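Balmont Tabletop Stand, White

Item 1340
Made by Basumdale

We have been selling little raised stands for a good many years now, and the Balmont is the one we keep coming back to at home. It's a small white table with a flat top and four thin legs, made to stand on top of the table or counter you already own, so that the things you reach for all day have a level of their own and the surface underneath stays free for work. People buy it for the kitchen, for the potting bench, for a craft room, for the end of a long desk. One customer wrote to us that hers has been moved to a different room every February and she still hasn't decided where it lives!

What we like about it

The legs are slim, and that matters more than you might think on a piece this size. Chunky legs eat up the space below and make a small stand look like a footstool. With the Balmont you can slide a tray, a cutting mat or a stack of mail underneath and get it out again without tipping anything over. The top has no lip or rail, so it wipes clean in one pass and you can let a basket hang over the end a little if you need the room.

White was the only color we wanted to offer at first, and after trying a gray and a sort of mushroom shade in the workshop, it is still the only color we offer. It sits nicely on pale wood and it doesn't make a dark corner any darker.

Putting it together

The legs come off for shipping and screw in by hand. Turn each one until it's snug, set the stand upright, and press down on each corner in turn. If one corner rocks, back that leg off a quarter turn and try again. There are 5 felt pads in the bag, one for each foot and a spare, and we do recommend putting them on before you set the stand on a finished tabletop. If yours is a very smooth or shiny surface, lift the stand when you want to move it — please don't push it along.

Ideas for the top

A basket at one end is where most people start, and we think they're right. Something round with a tall handle, like our Stesby, is easy to grab and carry off to wherever you're working. Leave the rest of the top for upright things. The Paulík rack goes well there, with its cups up high and its rail running along lower down, and you can fill the cups with whatever you're forever hunting for. Wooden spoons, paintbrushes, plant markers and knitting needles have all been reported back to us.

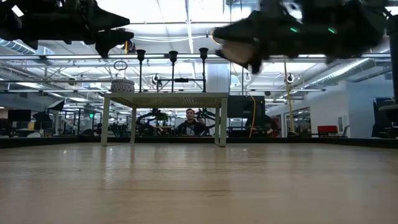

Photo: Basumdale workshop

Set on the far end of a light wooden tabletop, the white stand carries a round woven basket in light gray and cream at the left, with three black cup-shaped holders on thin posts taking up the rest of its length. We're fond of the black against the white, and the basket softens it all a bit.

Care

Wipe with a damp cloth and dry it afterward. A drop of dish soap is fine for sticky spots. Skip the scouring pads, which will dull the finish in no time, and keep hot pans off the top unless there's a trivet under them. Give the legs a gentle twist now and then to be sure they're still snug, especially if the stand gets carried from room to room.

Ordering

The Balmont ships flat in a single box with the legs and felt pads tucked inside. Basket and rack are sold separately. Replacement legs are part 577, sold in a set of 4, and extra felt pads are always free with any order — just leave us a note at checkout and we'll drop some in.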